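Two arms, one cable that kept snagging

27th August

Most of this month has gone on the two-arm cell at Clostham. The arms came off the old bench in the spring and were hung from the overhead rig when we moved into the Vasbridge unit, and since then the right one has had a habit of stopping with a torque fault partway through a reach. It never did it on the bench. It would run all morning and then trip twice before lunch, always on the same joint.

I spent too long looking at the joint. I swapped the motor for the spare, ran it in, and got the same fault the next day. I put the old motor back, as there was nothing wrong with it.

The cause was the wrist camera cable. On the bench the arm stood upright and the slack fell away from the links. Upside down, the slack falls towards the gripper, and when the wrist rolled past a certain point the loop caught on a bracket and pulled tight. The motor was doing what it should and refusing to tear the plug out.

So the job became cabling. I took both arms back to bare links and started again with longer leads. The shorter ones look tidier but they leave you no room. The camera leads now go up in a wide loop well clear of the fingers, and I tied them at the top end only. I had a second tie near the wrist at first and cut it off again after an hour, as it made a hard bend right at the connector.

After that I went over the screws on both gripper housings. A few on the left one had backed out by a quarter turn. Threadlock on all of them, the weak sort, and a dab of paint pen so I can see if they move.
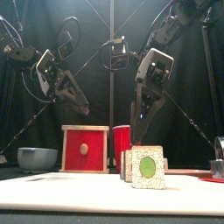 Then the pads. The finger tips wear on the inside edge first and you don't notice until something slips. I clean them with alcohol every morning before the first run and change them as a pair, never one at a time. The old pads on the right gripper had gone shiny, so those went in the bin.

With the leads settled I redid the camera calibration from scratch. Any time a camera bracket is touched, the old numbers are no good, and I've been caught by that before. The Skemevik script does it in one go if the light is steady. I keep the black curtain closed behind the rig for this, otherwise the afternoon sun gets in and the left camera drifts.

Last came the long test. I set up a loop of 100 reaches across the board, both arms, with the wrist rolling as far as it is allowed to go each way. The first attempt stopped at 58, which was my own fault — I had left the old speed limit in the config file and the software objected. With that changed it went through to the end with no faults, and the motor temperatures stayed where they should.

Still to do: proper strain relief at the top of the right arm, where it's only tape for now, and new labels on the power leads. I've also ordered a spare set of pads from Cheng, who are slow but get the thickness right. If the fault comes back I'll write it up.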